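Usano Laundry Amnesty Draws 2,701 Orphan Socks and One Curtain

The town of Usano has finished counting its lost laundry, and the news is not good for anyone who believed the dryer was to blame.

Organizers of the Bedroom Floor Amnesty, a monthlong campaign that asked residents to pick up whatever was lying around on their beds, chairs and treadmills and deal with it, closed the drop-off bins at the Codon Street library on Tuesday evening. The final tally came to 2,701 single socks, plus a good deal of clothing that people had decided they were never going to fold and would like someone else to have.

The campaign was the idea of Sulastri Chin, who runs the Bansal thrift store on the corner and who spent most of January listening to customers say they couldn't find anything at home. She had 500 flyers printed. They asked each household to start with the bed, on the theory that most unfolded laundry in town was living there.

"You wash it, you dump it on the comforter, you tell yourself you'll fold it before you go to sleep," Chin said. "Then it's eleven at night and you move it to the chair. In the morning it goes back on the bed. I've had shirts that traveled more than I did."

The rules were simple enough to fit under a refrigerator magnet. Pick up one thing at a time. Fold it, hang it, or put it in the bag. Anything you couldn't identify at arm's length went in the bag automatically, a clause that Chin says was written with dark colors in mind. 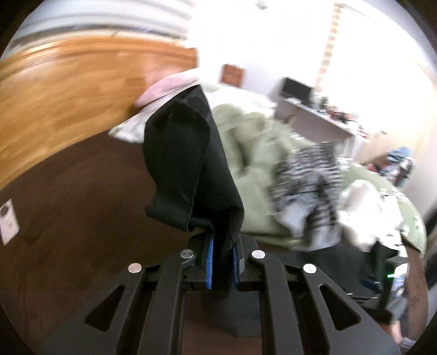

Dark colors were, in fact, the source of most of the disputes. Black, navy and very dark green look the same under a bedroom ceiling light, and the sorting table at the library saw several long conversations about which was which. A desk lamp was brought over from the reference section on the second day and never went back.

One couple from the north side spent their lunch hour at the table trying to match a dress sock and left with two that were close. Another visitor came to donate a sweater, found a better sweater in the pile, and went home even. A brown velvet curtain arrived in the bin with no note. It is being held at the front desk.

Not everyone was won over. At the town meeting in February, a resident of the Altex apartments stood up to say that what he kept on his bed was his own business and that the flyer had a tone. Chin took the point and changed "Look at your bed. Look at it." to "Consider starting with the bed." Turnout at the bins went down the following week, which she mentions whenever the subject of tone comes up.

Those who did follow the instructions reported mixed results. Several said that clearing the bed only made them notice the floor. One woman wrote on her comment card that she had found a library book under the blankets, overdue by long enough that she would rather not discuss it. The library has waived the fine. Its staff would still like the book.

The socks with partners have been rolled up and will be sold at Bansal in bags of 3 pairs. The ones without partners, which is nearly all of them, will go to the elementary school for a puppet unit, and to anyone in town who polishes shoes or washes a car by hand. The rest of the clothing has been sorted by size and goes on the thrift store racks this weekend.

Residents who think they may recognize a sock can still come by the library before the boxes are moved out. They are asked to bring the other one.

Chin has not decided on a second round. She has been asked to look into food container lids, and she says she is aware of the situation with the lids, but that it would need a bigger room. In the meantime the flyers that were left over are free for the taking at the Bansal register, where they are mostly being used for grocery lists.

As for her own bedroom, she said the bed was clear as of this morning. She declined to comment on the chair.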